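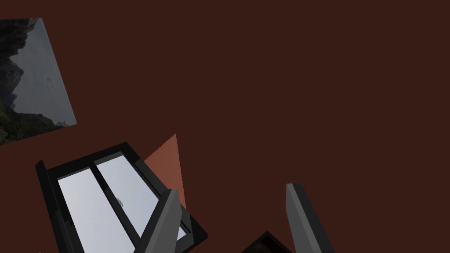

Wrist view, open gripper, tilted window. Attached to the ticket by A-yeong Sung.

Ticket: wrist camera learning to admire the wall
Project: Lurnis, simulated living room
Opened by: Odair Damasceno
Status: open again

Odair: The latest batch from the sim room was meant to teach table pick-ups. I trained on it overnight and the policy now raises the gripper and contemplates the decor. Going through the 400 episodes, 44 have long stretches where the wrist view is mostly maroon wall. It has learnt what we taught it, which is annoying.

A-yeong Sung: Checked the camera mount first. Mount is fine. The tilt is the wrist's own roll and matches the joint log.

Odair: So the wrist really was up there. Who was driving?

A-yeong Sung: Me, for most of them. When I stop to think, I park the arm with the fingers up. The recorder doesn't know I'm thinking.
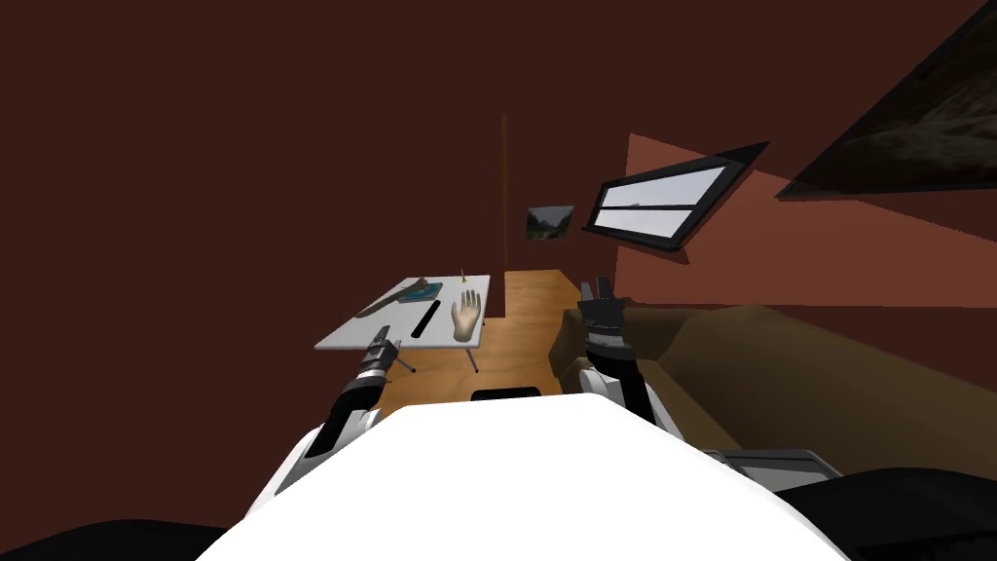
The same habit shows up from the head camera, so at least the two views agree with each other. The left arm is out towards the table and the right one is over the end of the couch with its fingers pointing at the ceiling. Nothing we want picked up is on the couch.

Odair: Tried trimming any stretch where both arms stay still for 2 seconds. That got rid of the thinking. It also got rid of the pause before each grasp, and the retrained policy snatches at things.

A-yeong Sung: Put the pauses back. I'd sooner trim only when the gripper is open and well away from the tabletop.

Odair: Done, retraining. Please re-record 60 with the spare arm held low.

Comments

Rosalie Gisler: We had this on Hegyi. Add a pause button to the recorder. Drivers will forget to press it, but then you can blame them.

Su-bin Hyun: Does the trim keep both camera streams in step? Mine didn't, and I lost a week.

Odair Damasceno: It cuts by timestamp, so it should. Will check before I say so any louder.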